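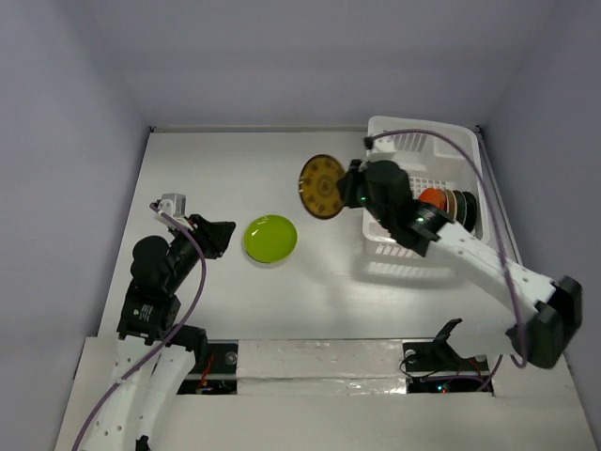 **How should I score a two-arm plate task: per plate, or per full basket?**

Asked 17/06/2020 in Robot Learning > Methods and Evaluation
Tags: imitation-learning, bimanual, evaluation, manipulation

Hello everyone, and thank you in advance for reading, because I have a feeling this is going to be long. I've been reading this board for ages and the threads on gripper wear saved me a lot of grief last year, so I'm hoping you can help me with something less mechanical.

Our group is training a policy to put plates on edge into a plastic basket. It's two arms on a white tabletop with low-key panels on three sides, and the basket is way over on the right. We call the project Kalel. The policy is plain behavior cloning from teleoperated demonstrations, with camera images and joint positions going in and joint targets coming out. We recorded 659 demonstrations in all and trained on 300 of them, after throwing out the ones where the operator stopped halfway, or dropped a plate and fished it back out, or where the recording had gaps in it.

A run goes like this. Plates are laid on the table one or two at a time, and the arms have to get every one of them standing in the basket. The left arm is mostly there to nudge or steady a plate so the right arm can get its fingers on the rim, and the right arm does the actual carrying and racking. We did 80 test runs with the trained policy and filmed all of them.

So, scoring. I first scored by plate. Each plate that ends up on edge in the basket is a success, and each one that doesn't is a failure. The number looked lovely and I was very happy for one evening. Then my advisor asked what fraction of runs ended with every plate racked, and that number was a good deal less lovely. Neither of them is wrong as far as I can tell, they just tell very different stories.

What's bugging me more is the error bars. If I treat each plate as its own trial I get a big sample and a nice tight interval. But the plates in one run clearly affect each other. Once a plate leans over in the basket, the next one has to go in next to it and often can't. And when the wrist camera has been knocked a bit, the whole run is bad from the first plate on.

There's a second wrinkle, which may be a separate question (sorry!). Some plates are just easier. The plain lime-green one has a nice raised rim and the policy is good at it. The mustard-colored one with the dark medallion in the middle gets dropped more, and I can't tell whether that's the pattern confusing the vision side or the plate itself being harder to hold. We didn't control the order. Whoever was resetting the table grabbed whatever was nearest.

So:

- Per plate or per full basket?
- Is there any honest way to use all those plate attempts in the error bars?
- Can I say anything at all about the patterned plate, or is that data spoiled?

We're hoping to submit in August, so redoing everything would hurt, but redoing a part of it is possible. Thank you so much!

---

**Answer 1** (accepted)

Welcome out of lurking! This is a good question and I wish more people asked it before they wrote the results table.

Report both numbers. I know that sounds like dodging, but they measure two different things and a reader will want each of them. The full-basket rate tells me whether I could leave the thing alone to do the job. The per-plate rate tells me how good the grasp-and-place skill is. Put them in the same table, side by side, and say in the caption exactly what counted as a success. Please be fussy about that caption. Does a plate count if it's in the basket but lying flat? If it's leaning on its neighbor? If it was upright and got tipped by a later plate? You have film of all the runs, so write the rules down first and then rescore from the film, ideally with a second person scoring the same runs separately. You'll find a few where the two of you disagree and those will teach you what your rules forgot.

One more thing to decide before you rescore is *when* you look. I would score each plate twice, once when the gripper lets go and once at the end of the run. In our own racking work (the Cisness bench, cups and bowls mainly, a few plates) we scored only at the end for months, and blamed placement for failures that were really the forearm brushing the row on its way back out. With your basket so far to the right, and the right arm coming in from that same side, I'd look hard at what the wrist and forearm do around the plates that are already standing. The fingers may be doing everything correctly while something a good bit thicker behind them is pushing plates over.

Now the error bars. You're right to be suspicious. Your independent unit is the run. You have 80 of those, and having several plates in each one doesn't change it. The easy way to use all the plate attempts without fooling yourself is a bootstrap over runs. Draw 80 runs with replacement, keep every plate that belongs to each run you drew, compute the per-plate rate, and do that a few thousand times. Take your interval from the spread. It takes maybe ten lines of code. It will come out wider than what you have now, and you should let it.

If you're comfortable with mixed models, a logistic one with a random effect for run does a similar job and lets you put in the number of plates already in the basket as a predictor. I'd really like to see that one, selfishly. If success falls off as the basket fills, you've learned something about the method, and you can show it in a simple plot: success rate against how many plates are already standing. I'd bet that plot ends up being the most useful figure in your paper.

As for camera bumps, don't drop those runs after the fact. Keep them in the main result, then report a second number without them if you can say precisely how you decided a camera had moved, and apply that to every run, the good ones included.

On the patterned plate, I'm sorry to say the existing data won't carry much. Order, plate and probably the person resetting are all tangled up together. You can mention that it failed more often and leave it as an observation. What I'd do with the time before August is a small separate block:

1. Use single-plate runs, starting from an empty basket, so nothing is leaning on anything.
2. Alternate the green and the patterned plate in an order you generated beforehand and taped to the bench.
3. Mark a few start positions on the table and use the same ones for both plates.
4. Note separately whether the grasp failed, the carry failed or the placement failed.

That last split gets you partway to your pattern-versus-grip question. If the fingers close in the wrong place, I'd suspect vision. If they close on the rim properly and it slips on the way over, I'd suspect the plate. You could also have the operators teleoperate both plates under the same rules, and if people drop the patterned one more as well, that's a pretty strong hint.

One last thought and then I'll leave you be. Please put the 659 and the 300 in the paper, with the reasons for what was left out. You may also want to think about those dropped-and-recovered demonstrations. A policy that has only seen clean runs has never been shown what to do after a fumble, and a full-basket score punishes exactly that. Training once with them added back in would be a very worthwhile comparison.

---

**Answer 2**

Per basket. A dishwasher that breaks one plate a load isn't a dishwasher I want.

Also check the lighting. We had a glossy white table at Shboul and the reflections wandered with the time of day, our policy was much worse in the afternoons. A matte mat fixed most of it.

---

**Answer 3**

I agree with nearly all of the first answer, and I only want to add a bit on the resets, having made this exact mistake myself.

Have the reset person work from a printed sheet and don't let them watch the policy's last few runs first. Without meaning to, people start laying plates where the arm likes them. I did it! I'd have sworn I wasn't doing it, and then I plotted my start positions and there was a sad little cluster right where the left gripper could reach most comfortably. We moved to a Brokositz overlay after that (it draws the target outline over the live camera view and you slide the plate until it matches), but a grid in pencil and a printed list would get you most of the way.

If you're comparing 2 checkpoints, interleave those too. Don't run all of one in the morning and all of the other after lunch. Motors warm up, cables settle into a different bend, somebody leans on the table. Check your cable loops on the wrists while you're at it, because a loop that drags across the basket rim on the far placements can look just like a policy error on film.

---

**Comment from the asker**

Thank you, all of you, this is so much more than I hoped for. I rescored a handful of runs last night with the "at release" and "at end" columns and there is already a gap between them, so I'll be going through the rest. The bootstrap interval is wider, as promised. I'll post the plot with the basket filling up once it's done.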